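3.2 Working with the fraction wall at home

Before turning to the results, it is worth spending a little time on how the children used the fraction wall once they had left the classroom, as this was the part of the study we had thought least about beforehand and the part that the families most wanted to talk to us about. Each child at the Riltulberg school had been given a login to Curnetti, the free practice site described in Section 2, and was asked to build and compare fractions on it for three evenings a week. We did not tell parents how long a sitting should last (a decision we went back and forth on for quite a while), and so the sittings varied a good deal, from a hurried go before tea to a whole evening spent sliding thirds against sixths.

What the children liked best, if we go by the notes they brought back, was being able to pull a fraction apart and put it together again without having to rub anything out. Pavliuk, who taught the lessons, had found much the same with paper strips, and she was kind enough to let us borrow her strips for the sessions where the computers were in use elsewhere. 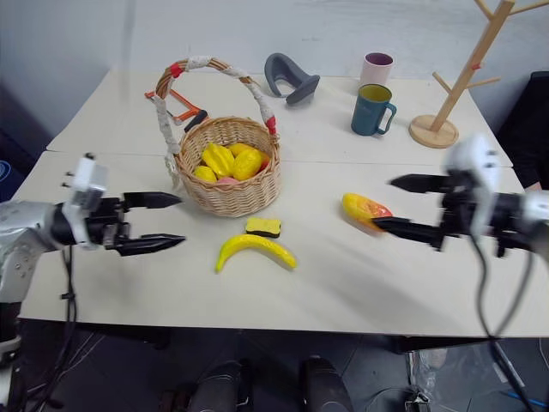
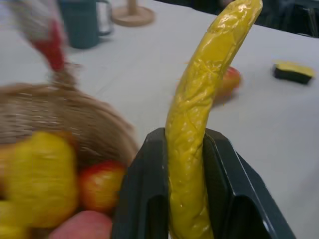
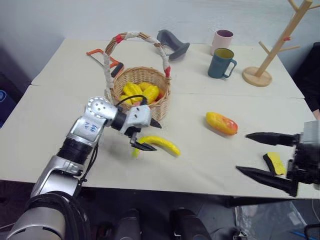
Figure 5. Everyday objects and a tabletop: a toy banana appears in the second and third views.

The difficulty came, as it so often does in primary maths, with fractions larger than one. A child who could happily show that two quarters and one half were the same length would stop short at five quarters, and several of them told us quite firmly that it could not be done as there were only four quarters in the wall. The site does let you add a second whole beside the first, but the button for it is tucked away in a menu, and very few children found it by themselves. After talking this over with Lesia Pavliuk, we changed the starting screen so that two wholes were already laid side by side, and left everything else alone.

We should say a word, too, about the written questions. These were taken from the Hondach workbook and put in order of difficulty following Engström, whose ladder of fraction tasks we have leaned on throughout. We left out the questions on decimals, much as we should have liked to keep them, and we return to these in Section 5.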